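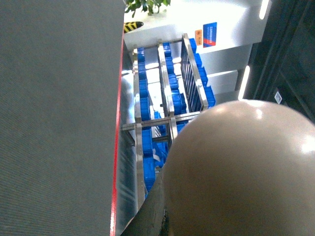

We have been meaning to write about the Pemus picking arm for months, and now that the lease scheme is open to smaller stockrooms it seems a good moment to put the kettle on and do it properly. Pemus is the wrist-mounted version of the arm that Dokow has been selling to parts suppliers for a while now, and what we like most is how little it asks you to change. You keep your own racking, you keep your own bins, and the arm learns where they are from the small camera at its wrist. Blue plastic bins in columns between shiny metal rails are the sort of thing that used to send the older model into a sulk, what with all those bright reflections coming back off the bars, and we were glad to see that the new software has a setting just for polished steel. It is tucked away under the lighting menu, if you are looking for it.

Several of you wrote in after the July issue to ask what comes with the arm and what is extra, so we went back to Dokow and asked for a plain list. The basic kit has the arm, the gripper, the wrist camera, the control box and 4 sets of finger pads (the soft grey ones wear fastest, so do keep a spare set near the bench). The Srour bin planner, which lets you name each bin and tell the arm what lives in it, is included for the first year and then renewed along with the service plan. A Lakico trolley base can be added if you want to wheel the arm between aisles - we would say try it without first, as the trolley takes up more room than the brochure lets on.

Now, the money. The starter lease is 3933 pounds for the year, with fitting and a training morning in the price. The planner will hold up to 70 bins on the standard licence, and the visit to set everything up takes some 47 minutes if your rack is already where you want it to stay. Ours was not, and we ended up shifting it twice and drinking a great deal of tea.

A few small grumbles, to be fair to everyone. The manual is still rather thin on cleaning, and the screen on the control box could do with bigger lettering for those of us who leave our glasses in the van. Dokow tell us a new manual is on its way. Orders placed by 11/28/24 get the second year of the bin planner at no charge, and the form is at the front desk or on the members' page under Offers.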